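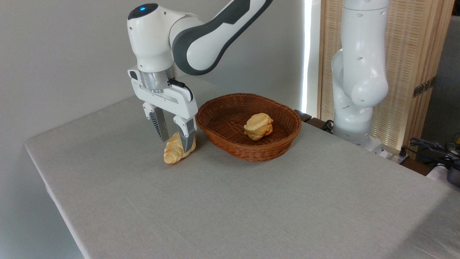

Grevik 2 grasp policy, reviewed by Kgomotso Chauke

We ran the released checkpoint on soft baked goods, 20 trials per item, moving each piece from cloth to basket. Croissants went in intact in all but nine trials. Most failures were crushed ends, caused by the jaws closing at a fixed force. The Mabuza baseline did worse on the same items. Fine-tuning took roughly 20 demonstrations. Documentation is thin, and the force limit is buried in a config file. Usable for lab work, with that limit lowered first.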